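Notes for the short talk, Mollthorpe library, 70 chairs booked

Start with the question most people ask: can my landlord let the police into my flat? In most cases, no. A tenant has the right to live there without visitors they have not agreed to, and the owner's say-so does not replace theirs.

Then lodgers. A lodger shares the home with the owner, so the position is weaker. Shared rooms first, then the locked bedroom. Pause for questions on this one, the Gasley group spent most of their time on it.
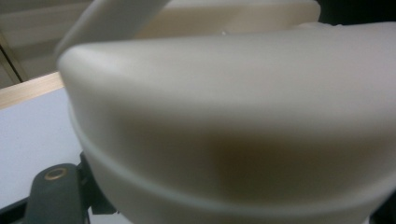

Reading time: 2 minutes

Next, warrants. Ask to see it. Check the address and the date. Ask for a copy and keep it. Don't block the door, and don't sign anything you haven't read.

Entry without a warrant: to make an arrest for a serious offence, or to save life or limb. Keep this general. Say clearly that I can't advise on anyone's own case tonight.

Storage units and garages if time allows. Read the rental agreement, as many let the firm open the unit when rent is unpaid. That covers the firm only.

Handouts: 50 printed, on the table by the door. The Chang leaflet is out of date on complaints, so leave it in the box.

Finish by 8.15 pm. Chairs back against the wall.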